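Ticket: left gripper pose drops out near the floor
Project: Gama / handheld collection
Status: open

Reported in July. On episodes with low targets, the left cube pose jumps for 2 or 3 frames and then recovers. Out of 200 episodes in the Zuccaro set, the replay filter throws out most of the floor-level ones. Tabletop episodes pass.

Tried so far:
- Recalibrated the head camera. No change.
- Reprinted the markers on both cubes. No change.
- Turned off smoothing in the Druketti tracker. The jumps are easier to see but still there.

Current guess is lens distortion. When the operator leans over the table to reach a target on the floor, the cubes get closer to the curved part of the view and the corner fit gets worse. 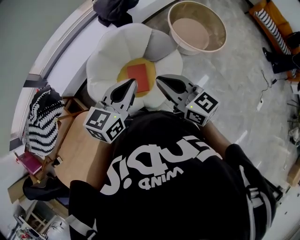 Next step is to refit with the fisheye model and rerun the filter on the same episodes. If the reject rate stays put, we look at clock offset between the 2 grippers. Please don't delete the rejected episodes until then.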